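Zoltirik Forum > Home Robots > Rules and Good Practice

Who checks the drum before the robot starts a wash?

Posted by odance_owner_27, 26 Nov 2025

We have a two-armed helper running the Flotetti laundry routine in a shared house. It fills the machine nicely and, left to itself, would press start as well. One of my housemates says a person must look in the drum first, every time. Another says that if we're going to stand there looking, we might as well do the washing. I have been asked to write the house rules, mostly as a punishment for buying the thing.

Is there an accepted rule on this? We have a cat, which may affect the answer. It is also not clear to me what the other arm should be doing while one is busy with a shirt.

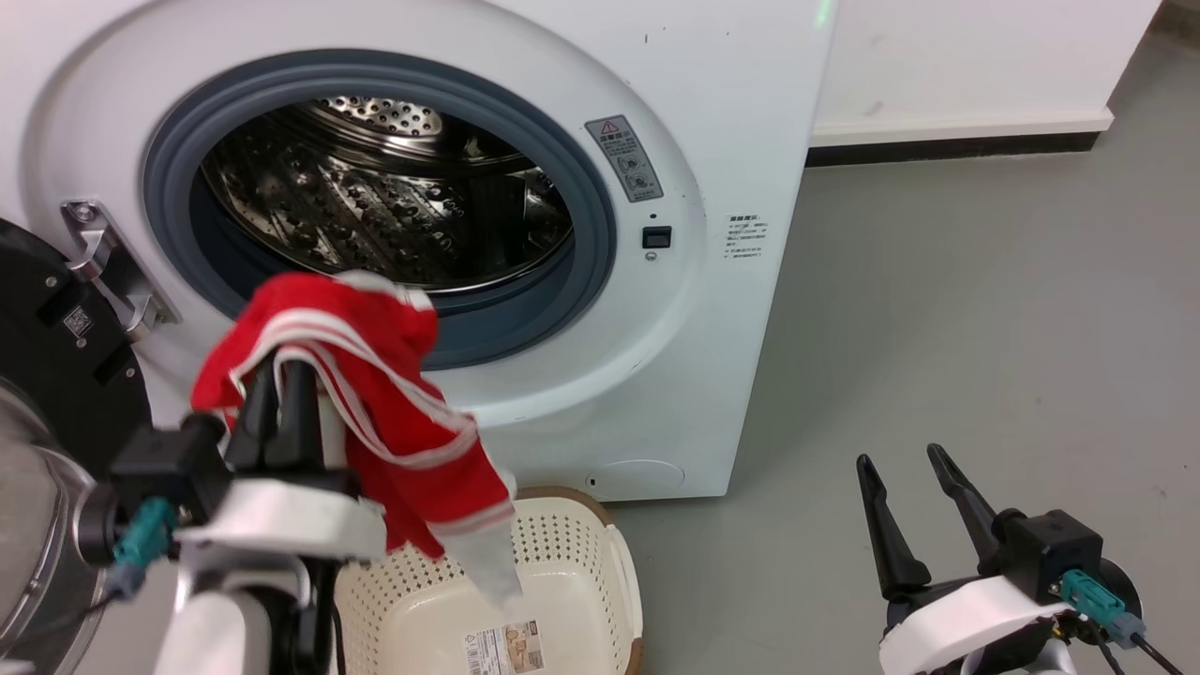 One garment in the left gripper, door open, right gripper free.

Our draft so far says: door fully open before any loading, basket close to the machine, no feet between the two. It ran to 29 lines before I lost the will.

dubey_and_sons

Yes, a person looks. I wrote the rules for a small launderette with 2 of these and the first line is that the robot may load but may not shut the door or start the cycle. Someone puts a hand in, feels round the drum and the rubber seal, closes the door and presses the button. It takes less time than reading this post. With a cat I wouldn't even discuss it.

For the spare arm, ours has to stay open and out of the doorway unless the job needs both. Write down where it should wait, too. "Out of the way" meant one thing to me and something else to the robot, and I had to repaint a skirting board.

Also have the stop button where you can reach it without leaning across the arms. I'd cut your 29 lines to whatever fits on a card by the machine. The long version can live in a drawer with the takeaway menus.

grumbling_spindle

Just turn off auto start. Settings, then permissions, or it was in August before they moved everything.

softwater

Agree with Dubey on the hand check. I'd add pockets. Have a person empty them before anything goes in the basket, as I've yet to meet a gripper that cares about a tissue. And read the warning label on the washer itself. Whatever it says about doors and children still applies when the one doing the loading has a power cable.

odance_owner_27

Thanks all. Auto start is off. The menu has moved again, grumbling_spindle, it's under "Comfort". The cat rule passed without a vote and pockets are now my job.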